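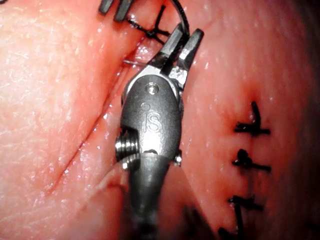 An Afternoon of Very Small Stitches

The training center at Kestholm opens its doors to the public once a year, and I had been meaning to go ever since it moved into the old Rellmont furniture warehouse out past the fairgrounds. Well, this year I finally went, on 13 February 2022, with a thermos of coffee and a cousin who faints at the sight of a paper cut. She did fine, I'm glad to report, although she did ask twice where the chairs were.

You sign in at a folding table, you get a sticker and a cookie (oatmeal, quite good), and then you are sent down a long hallway to the robot room, where the lights are low and everyone whispers as if they had walked into a church. The surgeon sits at a console off to one side with both hands tucked inside it and forehead pressed to the viewer, and the arms do their work on the table several steps away. It takes a while to get used to that distance. I kept looking from the hands to the arms and back again, like somebody at a tennis match.

The task that afternoon was closing cuts with black thread. You bring the curved needle through one side, catch it, bring it through the other, wrap the thread, pull the knot down and trim the tails, and then you start over. I sew a little myself – hems, mostly, and one quilt I would rather not discuss – and I had supposed I would recognize all of it. Some of it I did. What I didn't expect was how much of the job is simply keeping a long thread out of your own way. 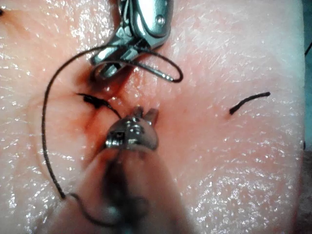 The practice pads come from a supplier called Swanepoel, and the center goes through 510 of them a year, which sounded like a great many until I watched a beginner's morning session on the monitor in the lobby. Trainees in the Zavinden course, the longer of the two they run here, have to tie 100 knots that pass inspection before they move on to anything harder. Our guide told us she needed nearly 162 tries to get there, and that she still dreams about the last dozen. I liked her enormously.

Visitors over 16 were then allowed to try the console for 4 minutes apiece. My turn came right after a retired piano tuner, who was annoyingly good at it. I can tell you that the grips feel lighter than you'd think, that the picture in the viewer has a wonderful depth to it, and that I dropped my needle almost at once and spent the rest of my time chasing it in circles! My cousin, for her part, picked hers up on the first try and has mentioned it at every family meal since.

The beginners' course starts again in April, and the center is hoping to add an evening tour if enough people ask for one. Parking is free in the lot behind the building. Wear a sweater, too, as they keep the robot room chilly.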